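Flereo Gripper Comparison

The Flereo Gripper Comparison is a test program for parallel-jaw robot grippers used in laboratory automation. It is run by the automation workshop at Ballorcombe and was first published on August 4, 2021. The program compares how different finger shapes and controller settings handle standard laboratory plates, mainly in simulation, before any equipment is bought.

Background

The program grew out of a plate-handling study begun in January by Tshepo Naidoo, then a controls engineer at the Cloltville laboratory. Naidoo's study covered a single gripper and a single controller. Kobe Schouten extended it to five finger designs and wrote the scoring rules that remain in use. The two sets of results were later merged under the Flereo name.

Test object

The standard test object is a 96-well plate with 12 rows of eight wells. It was chosen for its common use in laboratories and for its long, fairly thin sides, which leave the fingers little area to press against. In the side grip, one finger is placed on each long side of the plate, at matching heights. The camera view from the gripper is used to judge whether the two contact points are level. A dark plate held between dark fingers is regarded as a hard case for vision software, as the edges of the plate and the fingers are difficult to separate.
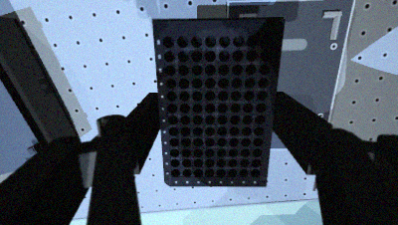 Mounting plate and approach

Plates are placed at a rectangular mounting plate on a perforated board. The mounting plate carries four L-shaped corner brackets, which mark out the region between them, together with two oblong slots and a small ring-shaped screw hole near each corner. Its pale outline gives the camera a clear target against the regular pattern of holes in the board.

In the approach test, the gripper is brought toward the mounting plate with its jaws open. The controller must keep the target between the two fingers while the board appears at an angle in the camera view. Shadows on the board are left in the rendering - they are treated as part of the test, and no correction is applied to them.

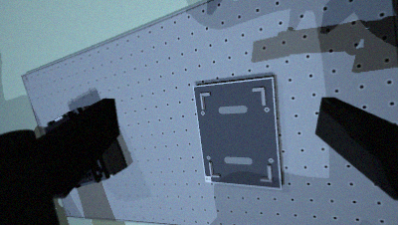
Scoring

Each combination of finger design and controller is given 30 attempts at each starting position. An attempt is scored on alignment, contact height and final placement. The first published set contained 2,695 attempts, of which 635 were set aside after an error was found in the controller timing. Naidoo and Schouten reported the remaining results with and without camera feedback.

The Petersen controller, developed at Cloltville, obtained the highest alignment scores in the first set. Differences in final placement were smaller, and the authors advised against ranking the finger designs on that measure alone.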